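About Wistdale Home Supply

Family-owned and open to the public and the trade

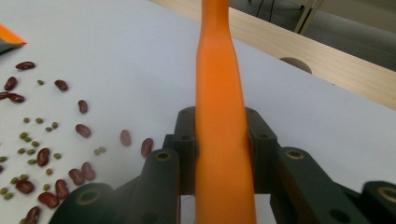
Wistdale Home Supply sells kitchenware, storage, cleaning goods and small hardware from our store on Rankin Street. We opened as a hardware counter run by Alasdair Leckie, who sold nails by the pound and cut keys. Kitchen goods came later, when the shop next door closed and we took over the lease. They are now the larger part of the business.

We have 2 locations. The Rankin Street store carries the full range. The Nallau warehouse handles trade orders, bulk pickup and returns of large items. Please call before driving out to Nallau, as the counter there closes for lunch.

Who we are

Alasdair retired from daily work in March but still does the ordering for hand tools. Teun Stevens manages the store. Thirumalai Shetty runs the warehouse and looks after restaurant and school accounts. Vilém Krajčí sharpens knives and scissors at the back counter, and Alcides Cárdenas takes care of deliveries and special orders.

What we sell

We stock 177 product lines from suppliers we have dealt with directly. Herari is our own label. It covers dish towels, shelf liner, cutting boards and a basic set of mixing bowls. Herari goods can be returned within seven weeks with a receipt, used or unused. For other makers, the maker's own warranty applies, and we will help you with the paperwork.

We do not carry large appliances. We can order replacement handles, lids and gaskets for most of the cookware we sell, including some older lines that are no longer on the shelf.

Trade accounts

Any registered business, church or school can open an account. Bring a tax certificate to either location. Invoices go out monthly. Delivery within Wistdale is free on account orders, and Alcides can quote a price for anything farther out.

Page last updated June 9, 2021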